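Bench notebook, hand-held gripper pair, Drurmont bench
December 24, 2019

Quiet building today, so I finally got to sit down with the pair and do the upkeep I've been promising since the start of the month. Writing it all out while I still remember it, because my last entry just says "fixed left one" and I have no idea what I meant by that!

Started with the left gripper. It had been closing a hair late compared to the right, just enough to annoy me, and it had a scratchy feel about halfway through the travel. I took the fingers off, pulled the slide, and found a fair bit of gray fluff packed in the back end of the rail (carpet, plush, my sweater, who knows). Brushed it out, wiped the rail down with a dry cloth, put on the tiniest smear of the Clirnar grease and worked it back and forth until it felt smooth all the way along. Last time I used way too much of that stuff and it collected lint like a magnet, so this time I mean tiny.

Then the fingers went back on. The Milgate screws are the short ones in the tray with the blue lid, NOT the ones in the jar. The jar ones look the same and will go in two turns and then bind, and then you get to spend your lunch with a screw extractor. Ask me how I know.

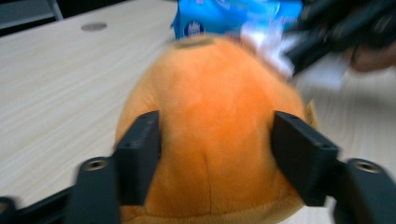

Finger alignment is the bit I always fuss over, and I've gone back to doing it on something soft. I used to set the fingers on a hard gauge block and call it good, but a hard block hides a lot, it pushes the fingers flat for you. With the orange plush between them you get to look at what the fabric is doing, and I like to see it bulging around both fingers with a dent under each. If one side is doing all the work I back the mount off a quarter turn, nudge it and try again. I went through that four times on the left and twice on the right before I was happy. While I was in there I checked the screws on the mounting brackets too. One was looser than I'd like, so it got a dab of threadlocker and a note on the masking tape.

Next was zeroing. Jaws closed by hand, hold, read, open, read, repeat. I do 20 cycles on each side now, up from whatever I used to do when I got bored. Left closed at 1660 counts nearly every time, with a wobble of 13 counts at the worst, and I'm fine with that. Before the cleaning it was wandering all over the place, so I'm blaming the fluff. Right side was steady as a rock and I left its offset alone. (If it ain't broke, and so on.)

After that I did the two-handed check, both grippers on, same toy, squeeze from both sides and shuffle it around a bit. I'm mostly listening at this point. A good pair is nearly silent and a bad one ticks.
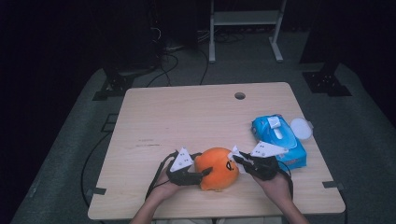
No ticking from either one, which made my afternoon. I did get one dropout on the right during the shuffling, a short one, gone before I could get to the screen. My money's on the connector at the wrist end of the cable. I reseated it and couldn't make it happen again with a lot of wiggling, and that's the most irritating kind of fix there is. I've put it down as open.

The straps got a once-over as well. Stitching is okay on both, but the hook and loop on the left one is getting tired and it'll want replacing in January. The Chisholm straps we tried before were comfier than these, but they stretched, and a gripper that creeps down your hand is no good to anybody. Maybe a Chisholm pad under the current strap? I'd try that.

Still to do:
- right cable, swap it for the spare and keep the old one aside for testing
- order more short screws, the tray is getting low
- new hook and loop for the left strap
- label that jar!!

Filed under: Bench Notes > Grippers > Upkeep

3 comments

benchrat13: Guilty on the jar screws. I put two of them in the right gripper last month and one is probably still in there. Sorry!

m_from_milling: Did you write the left offset to the config or only to the screen? Last time it went back to the old value after a power cycle.

author reply: Good catch, only to the screen. Saved it properly now and power cycled to be sure, it came back at the new value.

Recent entries
Drurmont bench: cable strain relief, second try
Clirnar grease vs. dry rail
Milgate finger mounts, which holes to use
Strap comparison (with complaints)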